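**Ministry canceled our supply contract after award — can we get the bid bond back?**

Huia Hinds
Small lab supplier, 21 staff. Won the tender, then the ministry gave it to Hilex, no re-bid. They still hold our bond. Letter sent in October, no reply.

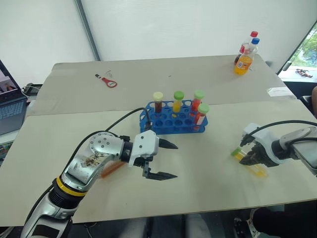
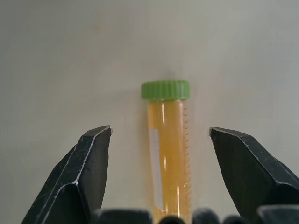
### Replies

**Pludon**
Ask for the cancelation notice in writing. Then file with the procurement review office, not the ministry — diffrent people. Fee was 200 when I did it. Check the bond's expiry date too, ours had lapsed and the bank just released it.

**Amato**
Forget it, they all do this. Waited 63 weeks for mine.

**Trultalex**
Was the contract signed or only awarded? Matters alot. If only awarded, read the tender terms, usually a clause on return of bonds. Quote the clause number in your next letter and copy the bank.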